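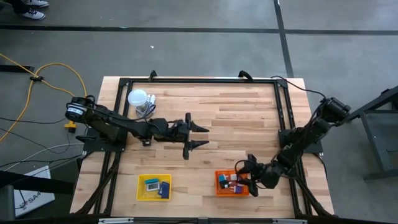 Figure 1. Sorting table with the mixed bin (orange) and a second bin (yellow) to its left.

Unit 4: Sorting small items from a mixed bin

Stakau course in household and workshop storage, handout for the March group

1. The mixed bin
Every house has a box where small things are collected without order. In this unit we call it the mixed bin. In Figure 1 the orange bin has this role. Its contents lie one over another: a small white box near the top, something purple at the bottom, something teal at the upper left. From one look we cannot know everything that is inside, so please do not write the labels before the sorting.

2. Placing of the bins
Leave a free piece of table between the two bins. An item which is difficult to decide can rest there for a moment. The table at Dristen is 70 cm deep and this is sufficient. At home a kitchen table is also good.

3. Order of work
Take one item at a time, from the top. Do not pull from below, the small pieces will jump out.
Decide the group before you put the item down.
If you need more than 10 seconds, place it on the free part and continue.
When the mixed bin is finished, return to the items you have left there.

4. Choice of bin
A rim with holes, as on the orange bin, is easy to hold and a label can be tied to it with string. Very high bins are less suitable, the hand covers the contents.

5. Homework
Sort one mixed bin at home and write down your groups on one page. Read also the chapter "Small things" in the Oma reader, page 116. Bring the page to the Barbosa room before the next lesson.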